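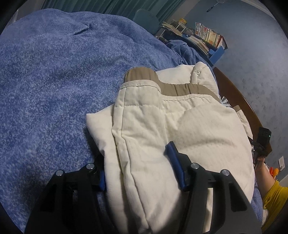
Our project was about folding, and more exactly about the clothes that refuse to be folded. Fatima Aliyu and I wanted to know which fold takes up the least drawer space for thick items, and whether it stays put once it's made. T-shirts are easy – everyone has a trick for T-shirts. Quilted things are another story! The cream-white quilted garment with the beige-brown trim became our favorite test piece, because it has everything that makes folding hard: stitched lines that want to bend in their own places, puffy ridges between them, and a raised edge that looks like a collar and stands up on top of the bundle. You can see how the fabric bulges out in round lobes on one side. We did the folding on a bed with a blue fleece blanket spread over it.

Home Projects Reports Methods Contact

Reading time: 3 minutes

What we wanted to find out

We compared three folds. The first was the flat half fold, the one most of us learned at home. The second was the roll. The third we called the Olelthorpe, after the street where Fatima grew up and where her aunt folded everything this way: sides in first, then bottom up to the chest, then the top tucked over. We guessed that the roll would win for everything. We were wrong, and it was a lot of fun to be wrong.

How we did it

Each garment was folded the same way several times, by both of us, for 97 folds in total. After each one we pressed a ruler lightly against the side and wrote down the height, then left the bundle alone for 50 minutes and measured again. We threw out every fold where somebody bumped the bed (it happened more than we'd like), which left 74 good ones. Shirley Cormier, our project adviser, suggested the waiting time. We had been planning to measure only once, and I'm so glad she spoke up – the second measurement is where all the interesting stuff is.

What happened

Thin cotton did best rolled, as expected. Quilted fabric rolled up beautifully and then slowly opened again, so the second height was always worse than the first. The flat half fold was the steadiest but also took the most drawer width. The Olelthorpe came out on top for quilted pieces, as long as the first crease went along a stitching line. Crease between the lines and the padding pushes back right away.

Collars and trim gave us the most trouble. A stiff band keeps its curve whatever you do to the fabric under it, and it props up the layer above. Turning the collar to the inside helped a little. Leaving it on the outside was quicker and looked nicer, and Fatima still prefers it.

What we would change

Two people fold differently even when they follow the same steps. I pull the fabric tight and Fatima doesn't, and my bundles sprang open more often. Next time we would write down how hard to smooth each layer, maybe with a book of known weight. We would also like to try wool blankets and a winter coat!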